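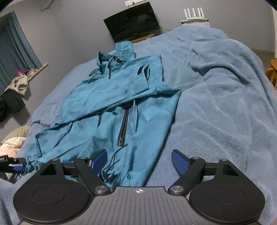 手持夹爪评测不该只看夹持力

过去一段时间,我陆续比较了几种手持式数据采集夹爪,也读了不少同类评测。多数评测的结构大同小异:先列夹持力和最大开口,再列重量,最后给出抓取刚性方块的成功率。这套指标沿用自工业夹爪的选型表,用在家庭场景的采集工具上,参考价值有限。

我的看法是,柔性物体应当成为默认测试项,衣物又应当排在柔性物体的首位。

刚性方块测试的问题在于它几乎不区分设备。我手上的Gomis和Ivard两款夹爪,在方块测试里各做100次,差距小到可以忽略。换成一件带帽的防雨外套,放在抓绒毯上,差距立刻出现。外套面料薄而滑,下面的毯子软而厚,指垫压下去时支撑面会跟着下陷,接触点的实际高度难以预判。同样100次抓取下摆边缘,Gomis完成76次,Ivard明显更少,失败的主要形式是把毯子一并夹起。

这种失败在评测表里通常没有对应的栏目。按“物体离开台面”计分,连毯子一起提起也算成功;按“仅目标物体离开台面”计分,则算失败。两种计分法得出的排名可以相反。评测者若不写明采用哪一种,数据就没有可比性。

再谈指垫。蓝色的扁平桨形指垫是我目前倾向的形状,接触面宽,夹布料时受力分布较均匀。代价是前端不够尖,夹取拉链头和抽绳一类细小部件时,对位要求更高。有人因此主张换用窄指尖,我不完全赞同。窄指尖在拉链头上占优,在折叠袖子时却容易让布料绕着夹持点旋转,后续动作的姿态偏差会逐步累积。采集任务以折叠为主,宽指垫更合适;以开合拉链为主,才有理由换窄的。试图用一副指垫覆盖两类任务,结果往往是两类数据都不够干净。

连杆的讨论也偏少。剪式连杆在开合过程中,指尖轨迹并不一定是直线,具体取决于杆长和铰点布置。抓方块时,这点偏移由物体的刚度吸收,看不出影响;抓布料时,指尖沿布面滑动几毫米,就可能决定夹住的是一层还是两层。厂家资料一般只给开口宽度,不给指尖轨迹曲线。Cerix的说明书附了这条曲线,篇幅不过半页,对使用者的帮助比整张性能表都大。

相机方面,我只关心一件事:指尖与目标的接触区域在闭合过程中是否始终可见。外壳和连杆占据画面下部,这在结构上很难避免,可以接受。不能接受的是闭合到末段时指垫互相遮挡,使接触瞬间缺失。视场角再大,也补不回这几帧。评测中应当单独报告接触区域的可见比例,而目前的惯例是只报分辨率和帧率。

Lensa Adugna对上述观点提过反对意见。她认为衣物的初始状态无法复现,同一件外套每次铺开的褶皱都不同,以此为基准,方差会大到掩盖设备差异。这个批评成立,但解决办法是增加次数并公开初始状态的图像,放弃测试并不能让方差消失。她在Tefera上做的1,000次刚性抓取,方差确实很小,可惜这组数据无法预测该设备在布料上的表现。她后来补做的一轮布料测试,结果与方块测试的排序不一致,我们对原因的解释至今仍有分歧。她归因于指垫材料老化,我更怀疑是闭合速度设置不同。

测试场地同样值得争论。实验台平整,光照均匀,背景单一,便于控制变量。卧室里有窗帘、电视、堆起的毯子,床面高低不平,操作者的手腕角度也受床沿限制。有人把这些视为干扰项,要求先清场再测。我认为对家用采集工具而言,这些条件属于工况本身。清场之后得到的成功率,只适用于清过场的房间。

据此,我建议评测至少包含2项布料任务:一项从下摆提起外套,一项将一侧袖子折过衣身。前者考察单层夹取能力,后者考察持续夹持时的姿态稳定性。计分规则、闭合速度、支撑面材质须一并写明。夹持力和重量照旧列出,放在附表即可。

至于控制器,现阶段我不主张纳入同一张表。手持采集时由人手完成闭环,控制器的差异要到策略部署阶段才显现,混在一起评分,只会让读者分不清误差来自机械还是来自控制。等布料任务的计分规则稳定下来,再单独做一轮控制器对比。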